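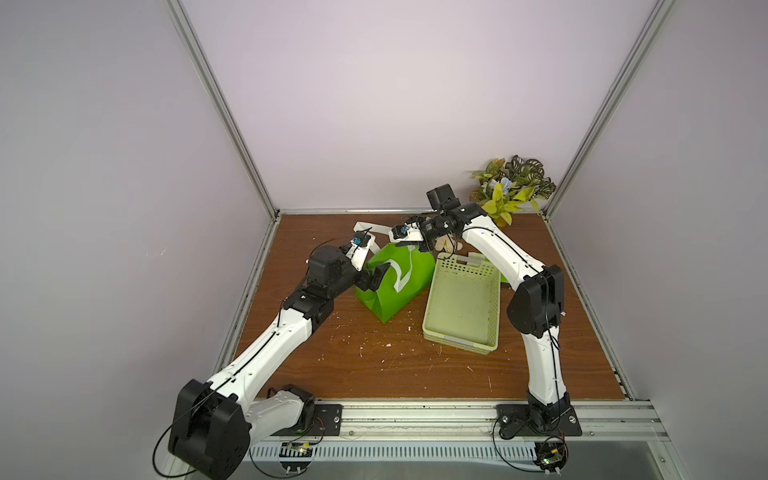
Le sac vert debout sur le plateau, à côté du panier vert pâle.

Accueil > Projets soutenus > Sacs et emballages > Rapport d'avancement
Temps de lecture : 2 minutes

Rapport d'avancement, août 2026
Projet Kirik - réemploi des sacs cadeaux
Rédaction : Nivaldo Damasceno, à l'attention de Greer Menzies, fonds Sornthorpe

1. Rappel
La subvention accordée en janvier couvre le tri, la vérification et la remise en circulation de sacs cadeaux usagés. Les sacs arrivent de nos deux points de collecte, Leite et Rotana. Depuis le début du projet, nous en avons reçu 1 468. Le tri à l'arrivée est à jour. La vérification a pris du retard au point Leite, où les cartons sont restés fermés pendant les travaux du couloir.

2. Vérification des sacs
Chaque modèle passe par la table avant d'être accepté dans le stock. On regarde le fond, les plis latéraux, l'ouverture et les deux poignées. Le sac est examiné debout puis couché.

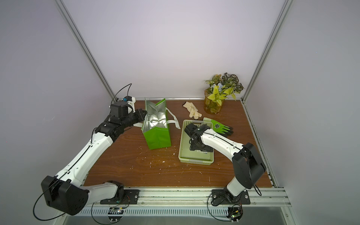
Les modèles à doublure argentée demandent plus de temps que prévu. La doublure se froisse et peut retenir des restes de papier ou de garniture au fond, qu'il faut retirer avant de replier le sac. Sur le dernier lot, 91 sacs étaient de ce type et 17 ont été écartés, presque tous pour une poignée décollée. Les sacs écartés sont gardés à part : les poignées encore bonnes serviront aux réparations. Nous n'avons pas encore trouvé de colle satisfaisante pour les refixer - deux essais sont en cours. 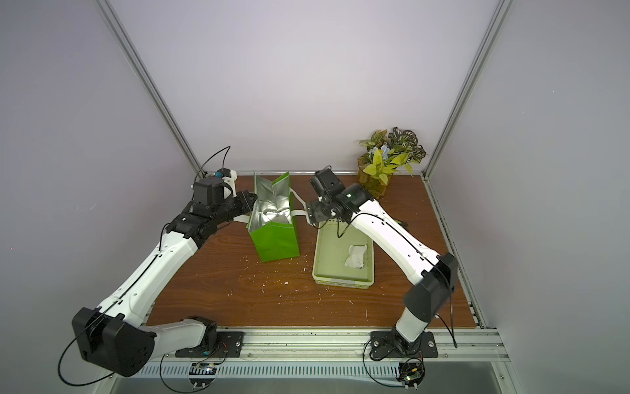 Sac ouvert sur sa doublure argentée ; dans le panier, un morceau blanc froissé.

3. Matériel et rangement
Les paniers ajourés ont remplacé les cartons pour les petites pièces. Ils se vident plus vite et se lavent. Il en faudrait 10 de plus pour équiper Rotana, dépense déjà prévue à la ligne « petit matériel », sans changement du budget total.
Reste la question de la propreté du plateau. De petits débris blancs et des fibres s'y déposent et se voient bien sur le bois brun. Un passage de chiffon entre deux lots est maintenant inscrit dans la consigne de poste, mais il n'est pas toujours fait.

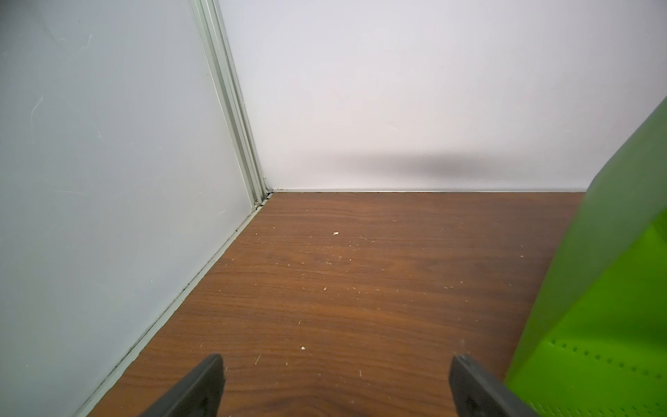

4. Suite prévue
- Ouvrir les cartons en attente à Leite et rattraper le retard de vérification.
- Terminer les essais de colle et vous transmettre le résultat.
- Commander les paniers pour Rotana.
- Revoir avec Greer Menzies le calendrier du second versement.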